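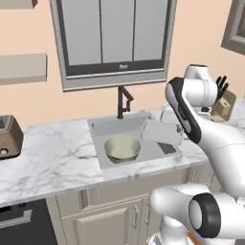
Betomov Stables will host its hunter-jumper show again this August, with 14 classes and a new sand ring that has already swallowed two rakes. Entries are capped at 80 horses, a limit the parking field has been requesting for years.

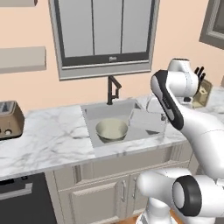

The Cilto Cup, worth $566 to the winner, closes the program. Riders will again have to rinse their bits at home, and a square stainless steel sink set in white marble is plenty grand for the job – the barn has one hose. Stalls go first to members.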